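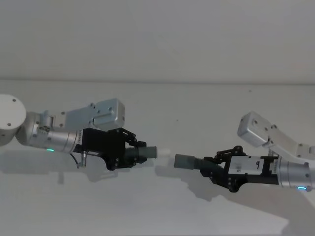 Was macht man, wenn der Chor am Abend vor dem Auftritt seinen Bass verliert?

Man ruft Lorenz Schnyder an, und wenn Lorenz nicht abhebt, ruft man seine Mutter an.

So jedenfalls haben wir es gemacht, und ich würde es jederzeit wieder so machen! Roswitha Schnyder hob nach dem ersten Klingeln ab, als hätte sie mit dem Hörer in der Hand geschlafen. »Heiser?«, fragte sie, bevor ich überhaupt etwas gesagt hatte. »Wer ist heiser?«

»Zsolt«, sagte ich. »Er bringt keinen Ton mehr heraus. Er schreibt Zettel.«

Zsolt Csizmadia saß neben mir auf der Klavierbank, einen Schal bis unter die Nase, und hielt einen solchen Zettel hoch. Darauf stand: TEE IST KEINE LÖSUNG. Er hatte eine herrliche Stimme, unser Zsolt, so tief, dass im Probenraum die Notenständer mitsummten, und jetzt war davon nichts übrig als ein Rascheln. Morgen sollten wir in Wumavstead singen. Wumavstead! Ich hatte den Namen seit Wochen vor mich hin gesagt, beim Abwaschen, auf dem Fahrrad, im Treppenhaus. Ein Saal mit 2.000 Plätzen, eine Orgel, ein Flügel von Bellamy, und wir durften dort das Eröffnungsstück singen, zwölf Minuten lang, ein Stück, das Maximiliano Yáñez eigens für uns geschrieben hatte.

»Lorenz singt nicht mehr«, sagte Roswitha. »Das weißt du doch.«

»Ich weiß es«, sagte ich. »Ich wollte trotzdem fragen.«

Sie schwieg eine Weile. Im Hintergrund lief ein Wasserhahn, dann lief er nicht mehr.

»Er ist unten im Keller«, sagte sie. »Er tut so, als würde er das Velo flicken. Komm vorbei. Und bring die Noten mit, die großen, er gibt nicht zu, dass er eine Brille braucht.«

Draußen fiel ein Schnee, wie ich ihn liebe, dicke nasse Flocken, die auf dem Mantel liegen blieben und glitzerten, wenn man unter einer Laterne durchging. Es war der 26. Januar, und die ganze Stadt klang wie in Watte gepackt. Zsolt wollte unbedingt mitkommen. Ich sagte ihm, er gehöre ins Bett, da schrieb er im Gehen einen Zettel, auf dem die Tinte sofort verlief, und ich konnte nur noch das Wort NIEMALS lesen.

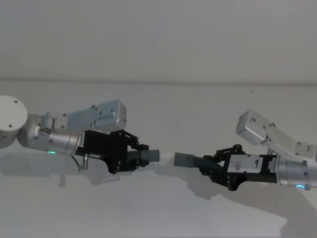

Von beiden Seiten gehalten.

Lorenz saß tatsächlich vor dem Velo. Es stand auf dem Kopf, das Hinterrad drehte sich noch, und geflickt war daran überhaupt nichts. Er sah uns an, erst mich, dann den Schal, aus dem Zsolts Augen schauten.

»Nein«, sagte er.

»Ich habe noch gar nichts gefragt, Lorenz!«

»Jonas Bühler, du stehst mit Noten in meinem Keller.«

Da hatte er recht. Ich legte sie auf die Werkbank, zwischen die Schraubenzieher, und schlug die erste Seite auf. Vor vier Jahren hatte Lorenz mitten in einem Konzert aufgehört zu singen. Er war einfach verstummt, hatte die Mappe zugeklappt und war bis zum Schluss mit geschlossenem Mund stehen geblieben. Wir hatten nie darüber gesprochen. Im Mai darauf hatte er seinen Schlüssel zum Probenraum in meinen Briefkasten geworfen, in einem Umschlag ohne Brief.

»Was ist das?«, fragte er und beugte sich nun doch vor. »Das ist ja Maximilianos Schrift.«

»Er hat es für uns geschrieben. Omov heißt es.«

»Was heißt Omov?«

»Das sagt er uns nicht! Er behauptet, man merkt es beim Singen.«

Lorenz kniff die Augen zusammen und hielt das Blatt weiter von sich weg, dann noch etwas weiter. Ich sah, wie sein Zeigefinger anfing, auf das Holz zu tippen, ganz leicht, im Takt. Ich wagte kaum zu atmen. Zsolt neben mir wagte es auch nicht und bekam davon prompt einen Hustenanfall, der durch den ganzen Keller schepperte.

»Die Stelle hier«, sagte Lorenz, als es wieder still war. »Die ist zu tief.«

Zsolt schüttelte den Kopf, heftig, den Schal in beiden Händen.

»Die ist zu tief«, wiederholte Lorenz, »das kann kein Mensch singen«, und dann sang er sie.

Ach, ich wünschte, ihr hättet das gehört! Zuerst war es nur ein Brummen, staubig und ein wenig beleidigt, wie eine Tür, die lange zu war. Dann wurde es breiter. Der Ton ging in die Werkbank hinein, in die Schrauben in ihren Gläsern, in die Speichen des umgedrehten Rades, und ich merkte, dass ich die Tenorstimme dazu sang, ohne dass ich es beschlossen hätte. Zsolt dirigierte mit dem kleinen Finger. Oben auf der Treppe ging das Licht an, und Roswitha setzte sich auf die oberste Stufe, in Hausschuhen, und fiel beim Alt ein, als hätte sie das Stück schon immer gekannt. (Später gab sie zu, dass ich ihr die Noten im Herbst geschickt hatte. Ich hatte es völlig vergessen.)

Wir sangen bis zum Doppelstrich. Beim letzten Akkord rutschte ich weg und landete einen halben Ton daneben, und sogar das klang wunderbar.

»Wann fährt der Bus?«, fragte Lorenz.

»Um sieben, ab Drellby.«

Er gab dem Hinterrad einen Schubs und schaute zu, wie es auslief. Roswitha war schon wieder oben, man hörte sie Schranktüren öffnen und etwas über das gute Hemd rufen. Zsolt suchte in seinen Taschen nach einem trockenen Zettel, fand keinen, nahm einen Bleistift von der Werkbank und schrieb quer über den Rand von Seite eins: ER NIMMT MEINE MAPPE.

»Aber ich stehe hinten«, sagte Lorenz.

»Wo du willst«, sagte ich. »Steh, wo du willst!«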